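Working notes for `ya-blurbs-benavides`, version 3. Read the part on ratings before you plot anything.

# Benavides YA review set

A collection of young adult book reviews copied, with permission, from 37 personal blogs. Roman Domański gathered the posts. Deisy Quintero and Lucero Ospina tagged them. I (Nelly Henao) inherited the files and wrote this card, and I am less impressed with the set than the people who built it were.

## What's in it

- `reviews.csv`: 209 reviews, one per row
- `books.csv`: 98 titles, with author, publisher and age band
- `tags.csv`: theme tags, long format, one tag per line
- `old/`: version 1, kept so earlier papers can be checked

Columns in `reviews.csv`:

| column | meaning | trust it? |
|---|---|---|
| `review_id` | unique key | fine |
| `book_id` | joins to `books.csv` | fine |
| `blog_id` | which blog, names removed | fine |
| `text` | full review, links stripped | mostly |
| `rating_5` | rating on a five-point scale | no |
| `finished` | did the reviewer finish the book | sort of |
| `free_copy` | publisher sent the book | undercounts |

## Ratings

The first README claimed that ratings had been "normalized." I went looking for how. Some bloggers gave stars, some gave letter grades, one gave cups of tea, and plenty gave nothing and just talked. Where there was nothing, a tagger read the review and picked a number. There's no column saying which rows got that treatment, and the spreadsheet that might have told us is gone.

So `rating_5` is part reviewer and part Deisy or Lucero. They are careful readers. I still wouldn't put a decimal point on an average of it.
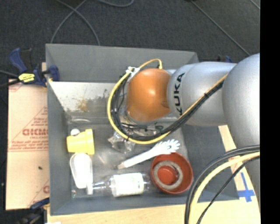

**Can I use the ratings to say which books teens like?**

The reviewers are mostly adults. School librarians, former teachers and a few writers make up the bulk of the blogs, and only two were run by someone under 20. What you can get from this set is how grown-ups who love YA write about it.

## Theme tags

The tag list has 35 entries. It started shorter and grew whenever a tagger hit a book that didn't fit, and earlier rows were not always revisited. `immigrant_family` and `new_country` overlap so much that I treat them as one. `friendship` is on nearly everything and tells you nothing. `first_love` seems to have been used for any book with a kiss in it.

Agreement between the two taggers was checked on a small batch, and the old card called the result "strong." I can't find the number. Until somebody reruns it, please don't repeat that word.

## Spoilers

Reviews marked `spoiler` in `tags.csv` give away the ending. Reviews without the mark may also give away the ending. Nilton Lozano found this out while reading the text column on a Thursday night with the last Atden trilogy book still on his nightstand, and he would like it noted.

## Free copies

`free_copy` is true only when the blogger said so in the post. Bravton sends a lot of advance copies, and several blogs have a sidebar note covering all their reviews at once. Sidebars weren't saved. If your question is whether free books get kinder reviews, this column can't answer it, and I've now read two student papers that thought it could.

## Text cleanup

Links, image captions and sign-offs were removed with a script. It also ate some opening lines, mainly where a post began with a quote from the book. If a review starts halfway through a thought, that's the likely cause. The script lived on Jisow, our old file server, and did not survive the move.

## Things I would do with it

Reading it, for one. The long reviews are good, especially the ones where a blogger changes her mind partway down the page. It's also decent practice material for a class on summarizing or on close reading. I would not train a rating predictor on it, and I'd be wary of anyone who says theirs works.

## Terms

Classroom and research use only. The bloggers own their words and said yes to this use and no other. Three have since asked to be taken out; version 3 leaves them out, and the copy in `old/` has their rows blanked. If you have an earlier download, delete it.

## Changes

- **v3**: removed three blogs, fixed swapped author names in `books.csv`, rewrote this card
- **v2**: added `finished` and `free_copy`
- **v1**: Roman's original pull, finished in December

Corrections go to me. Include the `review_id`, please, because "the one about the sisters" matches a lot of rows.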